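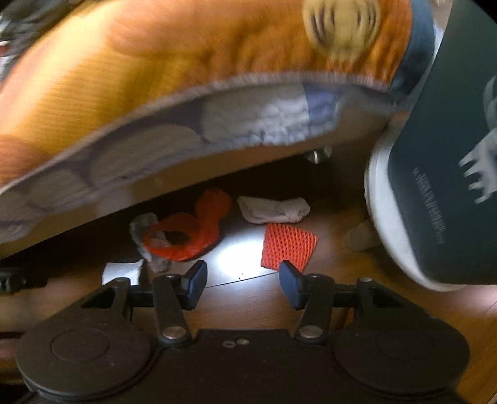

The edge of the orange cover, one evening in May.

Doina Stoyanova had the flat in Millside until noon the next day, and the agent wanted it clear. She started with the floor. Her aunt Polyxeni had always said you should begin at the top of a room and work down, but Polyxeni had never had to give back keys.

Bits had collected where the orange cover hung down. There was a red-orange strip, curled over on itself, and something thin and crumpled caught partly under it. She had eaten most of her meals sitting there since the winter. The table had gone to Rocío in March for 30 pounds, and Rocío still owed her the money.

Her phone rang. It was Radomir.

"Have you found the letter?" he said.

"I'm doing the rubbish."

"It might be in the rubbish."

She said it wasn't, and then she went to look.
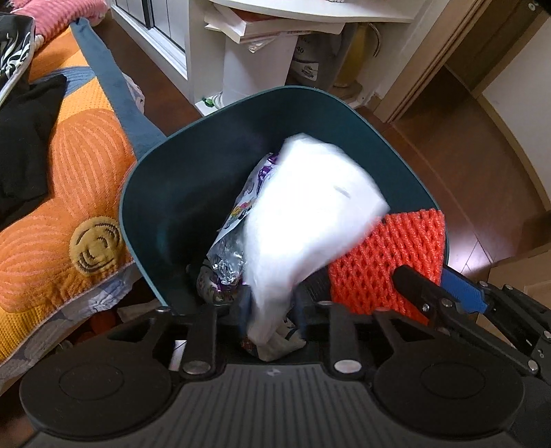
A snack wrapper, silver foil, the orange net off a piece of fruit, a white bag. No letter. She told him so and he was quiet for a while. She could hear a bus going past at his end.

"They won't pay back the deposit without it," he said.

"Then they won't."

"It's 2289 pounds, Doina."

"I know what it is."

He offered to come over at eight with the van and go through the books on the shelf, in case she had used it to mark a page. She said he could if he brought something to eat. Then she put the phone down on the arm of the sofa and went to find another bag.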